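How a robot's software finds a slot

May 5, 2018
By Concetta Bellini
4 min read
22 shares | 6 comments

A robot arm has motors, joints and a gripper. None of these parts can decide anything. The deciding is done by software, a long set of instructions running on a computer that is joined to the arm.

At the Sturari workshop in Munholm, engineers write software for arms that work on the insides of computers. The program they use is called Evdale. It has three jobs: seeing, planning and controlling.

Seeing

A camera sends pictures to the program. To the computer, a picture is a large grid of numbers. Each number says how bright one tiny square is, or how much red, green or blue is in it. The program has to find shapes in those numbers.

To learn how, it was given 1,609 practice pictures. In each one, a person had drawn a line round the useful parts and typed in their names. This is called labelling. Madhu Khurana labelled most of them in April. After that, the program could look at a new picture and make a guess, such as "memory slot", with a score to show how sure it was.

Shiny metal makes this harder. A bright reflection can hide an edge, or look like an edge where there is none. If the score is too low, Evdale asks for another picture from a slightly different angle.

Planning

Once the program knows where a part is, it needs a path to get there. A path is a list of positions for the arm, one after another. Evdale tries roughly 2,000 paths for each move and throws out any that would hit something. From the ones left over, it picks the shortest.

Planning has to include the gripper as well as the arm. A path that is safe for the wrist may still be too tight for the fingers, so the program keeps a simple model of both, made of boxes and tubes.

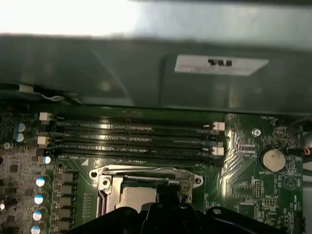

The gripper over the processor socket, with four empty memory slots beyond it.

Controlling

The last job is to follow the path. Sensors in the joints measure their angles 200 times a second. Each time, the program compares the real angle with the planned one and sends a small correction to the motor. This is called a feedback loop. You use one when you carry a full cup - you watch the water and keep changing how you hold it.

Yiğit Uçar, who wrote the control part, also set a limit on force. If the gripper pushes harder than the limit, the arm stops and waits for a person to check it.

Words to know

Feedback loop: measuring, comparing and correcting, over and over.
Labelling: marking the parts of a picture so a program can learn from it.
Path: a list of positions for the arm to move through.
Socket: the place on a circuit board where a processor fits.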